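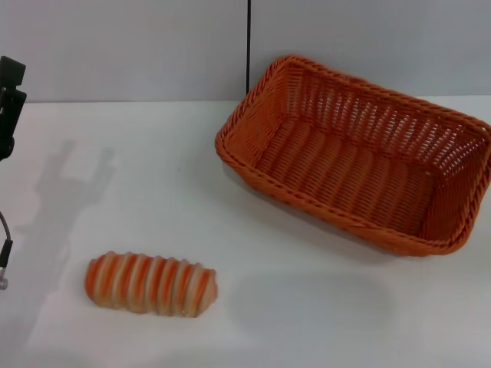 A toy bread roll and an orange woven basket on one of the white play tables.

Pliltthorpe library opens toy bakery corner for younger visitors

November 30, 2018

A play bakery for children under school age has opened on the ground floor of Pliltthorpe Library. The new corner occupies the former newspaper bay beside the children's shelves and may be used free of charge during all opening hours. Library membership is not required.

The corner is equipped with low white tables, a shop counter and a stock of toy bread, rolls and pastries. Orange baskets are provided so that children can collect their shopping, carry it to the counter and return it to the shelves afterwards. Further items, including a toy till and a set of paper bags, will be added in January.

The project was paid for by a grant of £3,000 from the Brisarberg Fund, which supports play and early reading in the district. The grant covered the furniture, the toys and 100 picture books on the subjects of food, shops and markets. The books are shelved next to the corner and may be borrowed in the usual way.

The toys were supplied by Wumbei and belong to its Gala range of play food. They were selected after a trial at the library's weekly rhyme session, where several kinds of play food were set out for families to try. Parents and carers who attended were invited to fill in a short form, and a total of 561 replies were received over the course of the trial. Bread and pastries were the most frequent choice, followed by fruit. Many replies also asked for containers that a small child could fill and empty without help, and baskets were added to the order as a result.

The tables stand against plain grey walls, which have been left without posters for the present. A display of children's drawings is planned once the fixings have been approved. 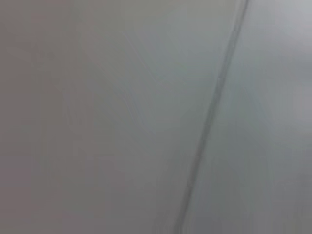 Work on the bay was completed within the original budget, and the remaining sum has been set aside for replacement toys.

Families are asked to observe the following arrangements. Children must be accompanied by an adult at all times. Food and drink may not be brought into the corner, and toys should not be taken into other parts of the building. Items that have been put in the mouth should be placed in the tray at the enquiry desk for washing. Pushchairs may be left in the entrance hall but must not block the lift.

The corner will be closed for cleaning during the first hour of opening on the first working day of each month. Nurseries and childminders wishing to bring a group are requested to book in advance at the enquiry desk, so that the space does not become overcrowded. Group visits are limited to one hour, and other families may continue to use the picture book area while a group is present.

The newspapers and magazines formerly kept in the bay have been moved to Room 2 on the first floor, where additional seating has been provided. The room can be reached by lift. Back issues are held in the store and can be requested from staff.

Comments on the new corner may be left in the box by the main entrance until the end of January.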